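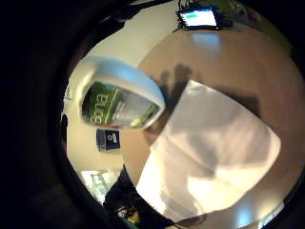
A woman in our beginner group told us she had cooked dinner every night for 11 years and never once enjoyed it, and could we please do something about that?

Our School > About Us

Search classes
Go

Well, we gave it our best shot! She's now in the Lidow soup class and brings her own ladle, so I'm calling that a yes.

Hello from Restow Kitchen School. We teach ordinary home cooking to grown-ups in Wulinton, in the evenings mostly, with a few Saturday-morning-type classes for people with small kids (check the schedule, it moves around a lot). I started the place after I got laid off from a hotel kitchen and my neighbors kept asking me how to make rice that didn't stick. I ran those first lessons out of my own apartment with four borrowed pots and one good knife, and we all had to take turns with the knife.

We keep classes small, 6 people at most, and you do the chopping yourself. I've sat through the kind of class where you watch a chef for two hours and then get a spoonful of risotto, and I went home hungry and couldn't make risotto! With us you cook a whole meal and then sit down and eat it.
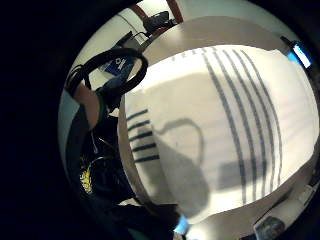

R. Safavi
Founder and Head Teacher

People ask what kind of food we do. Beans, eggs, roast chicken, soups, flatbread, a decent salad dressing, my grandmother's lamb and herb stew when the herbs are good. No foam, no tweezers. The bread class is the one that fills up first, and the fish class is the one folks are scared of (come anyway, we start with an easy one and I'll stand right next to you).

We moved into our current kitchen on Lidow Street one November, with the oven arriving the day after our first booking, so that group got a lot of stovetop recipes. Since then we've served 2,471 dinners, if my notebook is right. The notebook has gravy on it.

You don't need to bring anything except an apron and something to carry leftovers home in. Tell us about allergies when you book, please, and again when you walk in. Doors open at 5:45 p.m. and we start cooking at six. If you're running late just come in and wash your hands, we'll find you an onion.

Gift cards are good for any class, and we do private evenings for families and work groups too. Drop us a note and I'll write back, usually after the dishes are done.

Contact | © Restow Kitchen School, Wulinton | Back to top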